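Gristgate Gears Up for a Home Playoff Against Vītola

GRISTGATE – The wait is almost over, and we could not be happier to say that the Gristgate football club will host Vītola in the league semifinal this March, with kickoff at 2 p.m. at Vorkia Field. 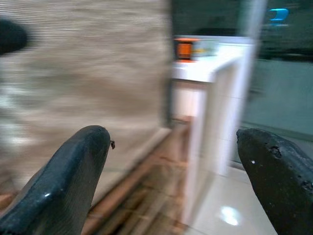 Tickets and Gates

Tickets are 20 dollars at the Vorkia Field box office, and season ticket holders keep their usual seats at no extra charge. Gates open at noon, so please come early, bring the family and settle in before the teams walk out.

The two sides met twice in the regular season and each won at home, so we expect a close one – and a loud one, if our wonderful supporters have anything to do with it!

The first 20 fans in Gristgate colors will receive a scarf from our longtime shirt sponsor, Bruseteo. The winner goes on to the championship game later in the month.

Press passes may be requested through the club office.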